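**Parts room: sorting bins, inspection and relining**

The annual check of the divided metal bins finished on 09/04/2015. Of the 139 bins in circulation between the Basell and Nwankwo benches, most show ordinary wear and go back into use as they are.

Wear falls in the usual places. Paint goes first on the lower half of the sloping divider, where blocks slide and come to rest, and after that along the top edges of the side walls. Scuffing on the floor is cosmetic and needs no entry on the card. Bare metal on a divider should be entered, with the bin number and the side affected.

Floor holes are to be kept clear. Do not tape over them. Tape lifts at the corners, and the smaller blocks catch on it.

Block stock stands at 2610, red and green together. Chipped blocks go in the tray under the Floltari shelf and stay out of the count until they have been measured. A block with one rounded corner is still usable for sorting but should not be used for stacking runs, as it leans by the third layer.

Bins stay on the wooden tables. Two were found on the floor by the Flistov cabinet with grit in the rear compartment, and both had to be emptied and wiped out before the check. Brush the rear compartment first, then the front. A dry brush is enough for either.

Repainting of the worst dividers is planned for October. Send bin numbers to Ffion Gethin before then, and leave the card in the bin.
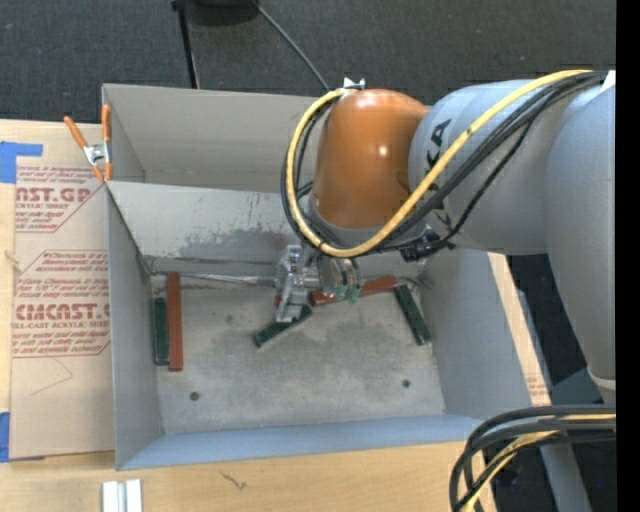
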